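Sorting the table, part two

Posted 06/08/2021
Filed under: Flat, Storage

The first part of this covered the kitchen shelves. The table was left for last because it collects whatever has no assigned place, and there was no point clearing it until the places existed.

Some constraints. The room does three jobs: eating, storage and getting out the door in the morning. The table measures 700 mm deep by 915 mm along the usable side, once you allow for the chair. Anything stored on it permanently comes straight off the working area, so the target was a bare cloth at the end of each day. I haven't met that target yet.

Method. I used four groups: recycling, rubbish, cloth, and things that live elsewhere. I tried a fifth group for undecided items in May and it became a permanent second pile, so it has been dropped.

Recycling. Cans, bottles and cartons go first, as they take up the most volume for their weight. Labels stay on, caps come off. An open can lying on its side on fabric is a stain risk, so cans are picked up before anything else is moved. I rinse them in the sink and stand them upside down on the rack for 27 minutes, which is the length of the short dishwasher cycle and therefore easy to remember. Cartons get flattened after rinsing. Hanneke Verbeke wrote to me after part one to say her building wants cartons kept whole. Check your own building's rules.

Rubbish. Mostly tissues. A small lidded bin within arm's reach of the chair would fix this. I have looked at the Zitar one and the Mokov one. The Zitar has the better hinge but it's 40 mm too wide for the gap beside the drawers.

Cloth. Towels, cleaning cloths and bags all fold to one size, a third of the drawer width, and file on edge. Stacking them flat wastes the top half of the drawer and you only ever use the top two. Bags with a print on them fold print side out so you can tell them apart.

Things that live elsewhere. The slow group. The glasses case belongs by the door, the plush toy belongs on the bed, and the round fan-like appliance needs a spot near a power point. Each of these is a separate trip, so I put them all in one bin and do a single lap of the flat.

The stack against the back wall is next. It is bins and boxes in the order they arrived, with a yellow one at the base, so getting anything out of the lower half means taking down the upper half first. I priced Skorkier shelving for it. The narrow unit would take the bins side by side, and the small white boxes would fit on the top shelf. The gift bag can be folded and put away with the other paper. 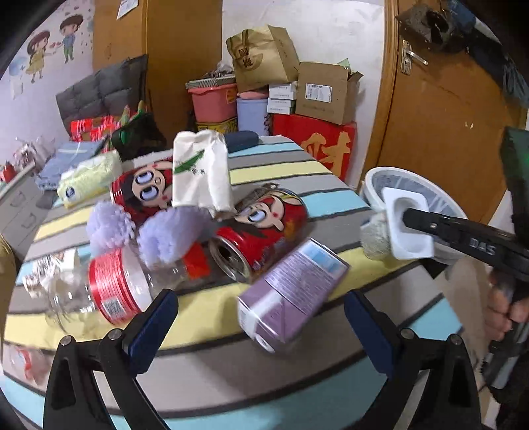 Ruben Groen

The striped cloth stays. I considered a wipe-down vinyl cover, but the cloth goes through the machine at 40 degrees with everything else and the grey bands don't show much. If you are buying one, add 200 mm to each dimension for the overhang and check whether the size on the packet is before or after the first wash. Mine shrank enough to notice.

Part three will cover the wall stack and the door hook. The hook is a plain over-door type and has worn a mark in the paint at the top edge, so I'll be lining it with felt before hanging a bag on it again.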